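Rillico is a translation and plain-language office in Dridport. We take letters, leases, medical forms, school notices and small business contracts and put them into words the reader can use, in English or in one of the other languages we work in.

The office was started by Leena Tuominen and Senad Stan, who had both been freelancing from home and kept passing each other work. They rented two rooms above the old Udell shoe store and are still there. The entrance is on the side street, up one flight, and the buzzer is marked with our name. If you can't manage the stairs, call first and one of us will meet you on the ground floor.

## How we work

Every job is read by two people. The first does the translation. The second reads it without the original and marks anything that doesn't make sense on its own. After that the two compare notes and settle the final text.
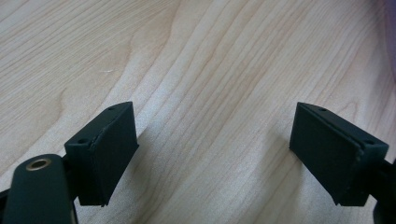 Most first meetings take half an hour and cost nothing. Bring the document, even if it is creased or missing a page, and tell us who needs to read it and by when. We go through it on paper, so a plain table matters more to us than a big screen, a pale wooden one with long wavy grain like this being just the kind we like to spread pages on. You will have a written price by the end of the next working day. The price does not change unless the document does.

We do not give legal or medical advice. If a form needs a lawyer or a doctor to explain it, we will say so and stop there.

## Who we are

**Leena Tuominen** handles Finnish and Swedish and most of the housing work.

**Senad Stan** covers Romanian and Bosnian and looks after the accounts.

**Mirjana Obradović** joined from the county records office. She works in Serbian and Croatian and reads nearly all of our birth and marriage certificates.

**Deok-su Baek** does Korean, mainly for schools and importers.

**Ilir Berisha** does Albanian and is in on Thursday only. Please book ahead if you need him.
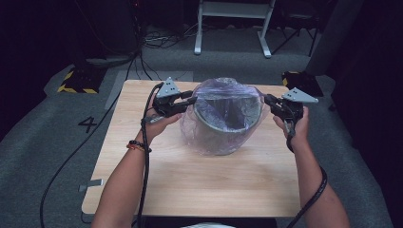
*2 min read*

## Prices and certified copies

We charge by the page for standard certificates and by the word for everything else. The smallest job we take is $63, which covers one certificate and 2 stamped copies. Extra copies can be ordered later, as we keep finished files for 2 years and then delete them.

Rush work is possible for short documents. Contracts and anything from Tapsell Court need the normal time.

Send scans by email or drop originals at the office between 9:00 and 4:30. We don't accept originals by mail.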